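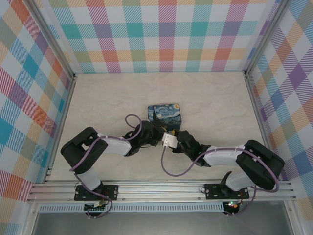

Mooring Users of Lakeo Basin
Minutes of the ordinary meeting, September 1, 2021
Place: upper room of the boathouse, Druveck side

1. Opening and minutes of the last meeting

The chair opened the meeting and welcomed the new users of the east jetty. Apologies were received from two boat owners who are still on the water. The minutes of the March meeting were read and accepted with one correction: under the point on parking, "trailers may stay overnight" must be "trailers may not stay overnight". The secretary said sorry for this mistake, which has led to some discussion at the gate during the summer.

2. East jetty

The boards at the far end of the east jetty are in bad condition. Several users reported that the third board after the ladder moves when one steps on it, and one of them has already lost a mooring hook between the boards.

Cuypers has looked at the jetty and sent two offers. The first is for repair of the worst part only and costs 500 euros. The second is for new boards over the full length and costs 1,000 euros. In both offers the old boards are taken away by Cuypers.

There was a long discussion. Some members found that a repair is enough, as the posts under the boards must be checked anyway before any bigger work. Others said that we have already repaired this jetty too often and that the new boards will never be at the same height as the old ones. A question was asked if the members could do the work themselves. The chair answered that this was tried with the west jetty and that he does not wish to repeat it.

Vote: 9 in favour of the full length, 7 in favour of the repair. The second offer is accepted. The secretary will write to Cuypers and ask for a date after the season, so that no boat has to be moved twice.

3. Water and electricity

Drondisier, who manages the basin, has informed us that the water taps will be closed earlier than last year. The exact day was not in the letter. Members who want to clean their boat with fresh water before winter are advised to do this soon.

The electricity box near the crane still has a lock which opens only with the old key. Drondisier promised a new lock in March and again in the summer. It was decided to send a registered letter this time. A member asked to add to the letter that the lamp above the steps is broken too. Agreed.

4. Winter storage

The list for the shed hangs next to the door. As in other years, boats with a mast that cannot be taken down have to stay outside. Cradles must carry the name of the boat in paint or on a metal plate. Paper labels fall off in the rain, and last spring there were cradles for which no owner could be found.

Gas bottles and fuel tanks are not allowed in the shed, also not when they are empty. Batteries may stay on board if they are disconnected.

The members were asked to put their boat in the shed in the order of the list - the first boats in are the last boats out. Whoever wants to sail early in the spring should tell the secretary now.

5. Water plants

The plants are growing again in the south corner and reach up to the swimming steps. Two owners had to clean their propeller several times in one month. Drondisier says that cutting is the task of the municipality, and the municipality of Druveck says that it is the task of Drondisier. The chair will invite both to come and look at the place together, if possible by rowing boat.

6. Any other business

The wheelbarrow with the green handle is missing. Please bring it back, no questions will be asked.

A member proposed a common breakfast on the last sailing day. The idea was received well. Everybody brings something, and the coffee will be paid from the common money.

It was asked whether dogs must be on a lead on the jetties. The answer is yes, it is in the basin rules.

7. Next meeting

The next meeting will be held after the jetty is finished. The invitation will be sent by post and by e-mail. The chair thanked all those present and closed the meeting.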